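Step 4. Fitting the Meruser shelf insert

1. Empty the compartment and wipe it down. I let mine air overnight.

2. Slide the insert in, short side first, until it stops.
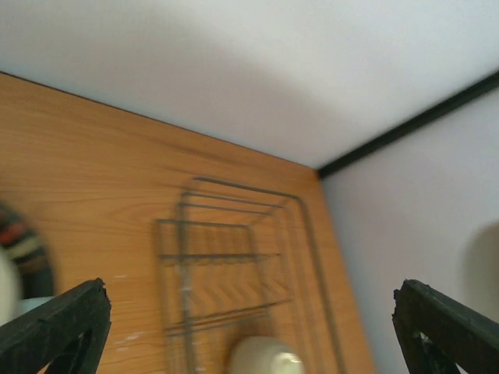 3. Corners are where I always go wrong, so take your time - push in gently and check the fit before you let go. My wire rack has rounded corners, and I keep it near the wood-grain panel while I work.

Note: if it sticks, pull it out and start over.

Caution: don't force it! The wire ends can scratch the finish.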